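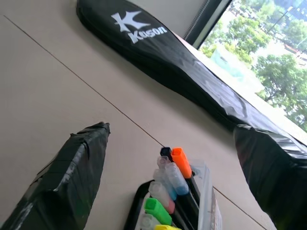 Condori Map Desk Mat, large
In stock, ships rolled

So this is the one I've wanted to make since I finished Condori the first time (and then immediately started over on hard, oops). It's the full overworld on one big mat, with the ferry routes, the hidden shrines and that awful swamp everyone quits in. Leidy Betancur drew the whole thing fresh for us, and she even put the lighthouse on the right island, which the in-game map never did!

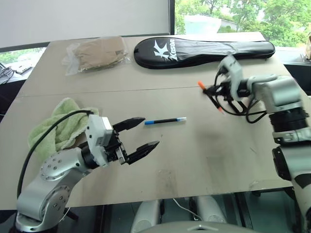

The surface is a tight woven cloth, fast enough for shooters but with a bit of grip if you play strategy stuff like I do. The bottom is natural rubber and the edges are stitched. We printed 2,000 for the first run and more than 300 went to people on the Trendau waiting list, so thank you, you maniacs. 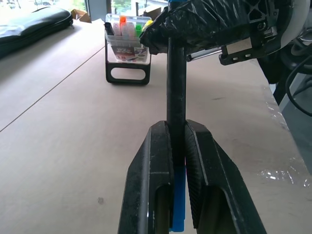

Spoilers! The north shore shows the final castle. If you haven't gotten there yet, get the Act One version, where Leidy covered that corner in clouds. Same price, same size, just pick it from the menu. 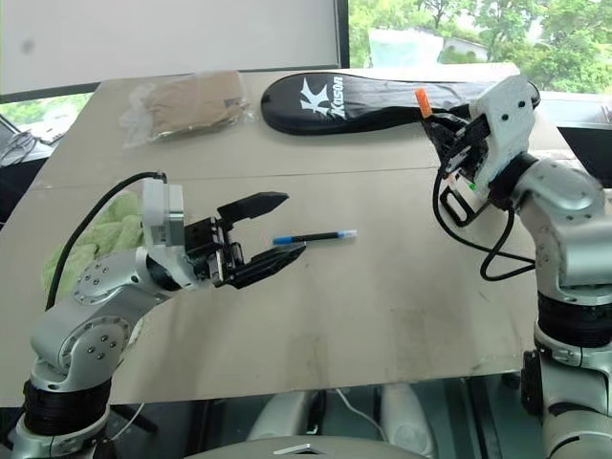
Cleaning is easy: cool water, a drop of dish soap, lay it flat overnight. Please don't put it in the dryer, Eusebio tried it with a sample and the rubber curled up like bacon. I went with a dark sea along the bottom edge because that's where your wrists go, and a pale tabletop like the one in the photo shows every smudge along the front. A light mat would do the same thing. Keep a soft cloth handy, even a crumpled old green one, and wipe the desk before you unroll.

Orders placed by 17/12/2025 get the shrine sticker sheet free. Questions about shipping go to Lindsay Gilchrist at the shop desk, and questions about the swamp can come to me.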